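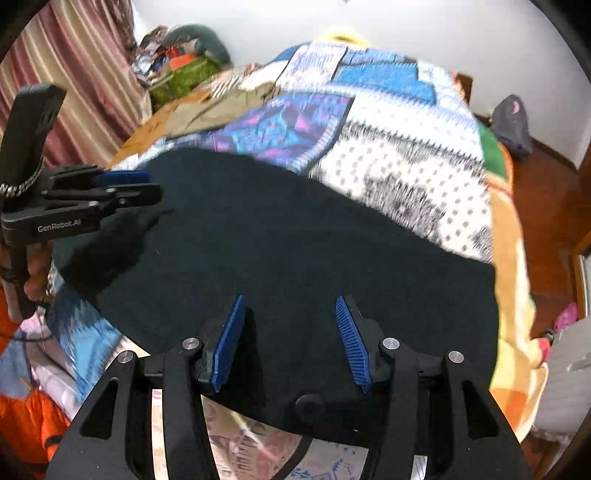 Collecting household demonstrations: notes from a conversation with the Zindari data lead

Zindari, based in Justville, gathers manipulation examples in private homes. Its operators carry a gripper in each hand and do ordinary chores with them. The recordings go to a policy trained jointly with Festitz, which builds the arms. We spoke with the person who runs collection.

The first question was why the company works on beds in people's houses when a lab table is available.

"A table gives you one height, one texture and one color behind the cloth," the data lead said. "The policy learns the table. We had a model that could fold on gray laminate and failed on anything with a print."

Bedding is the hard case. A dark navy piece spread flat on a patchwork quilt gives the vision system a clear outline but very little inside it. Creases are faint and there is almost no shading to work from. The quilt underneath has the opposite problem, with zigzags, dots and block edges that look like the borders of a garment.

"With dark fabric the edge is easy and the layers are hard. You can't tell one thickness from two. Operators solve it by feel. The model has only the finger position and the image, so we ask people to close slowly on an edge and pause before lifting. The pause gives us several clean views at the moment of contact."

The current set holds 2849 accepted episodes, of which 1204 involve cloth. An episode begins with both grippers open above the work surface and ends when they are open again and clear of the fabric. Anything in between is kept, including missed grasps, provided the operator recovers without putting a tool down.

"Early on we threw out the misses. That was a mistake. The policy would miss once and then had no idea what to do, having never seen an empty jaw in the middle of a fold."

Operators practice before their recordings count. The first 200 attempts by each new person are stored separately and used only for checking calibration. According to the data lead, most of the change in that period is in the wrists. Beginners twist the tool at angles the Festitz arm can't reach, and those trajectories are rejected when they are replayed against the joint limits.

Two hands add a timing problem. Each gripper is tracked separately, and the streams are aligned afterward by a process the team calls Sepp. If one stream drifts, a corner appears to be pulled before it has been gripped.

"You can watch the video and see nothing wrong. Then you plot jaw width against position and the left hand is late. Sepp catches most of it. We still review cloth episodes by hand, at 2 passes each."

Asked whether rooms are tidied before recording, the data lead said they are not. Operators clear enough surface to do the task and leave the rest. Piled clothing, curtains and items on the floor stay where they are.

"If you stage the room you get staged data. The one thing we ask for is that the lighting doesn't change during an episode. No switching lamps on or off, no opening curtains halfway through."

What the set lacks, in the team's view, is thin material. Sheets and light scarves slip between ridged pads when the jaw closes at the usual force, and increasing the force tires the operator's hand. A softer pad was tried in April and dropped after it left marks on pale fabric.

The next collection block covers fitted sheets. The data lead would not give a target for it.

"We stop when the error on unseen beds stops going down. Last time that took longer than planned."

14 shares | 3 comments

Related
Aligning two-handed recordings with Sepp
Why we keep failed grasps
Festitz arm: joint limits and replay checks
Choosing homes for collection in Justville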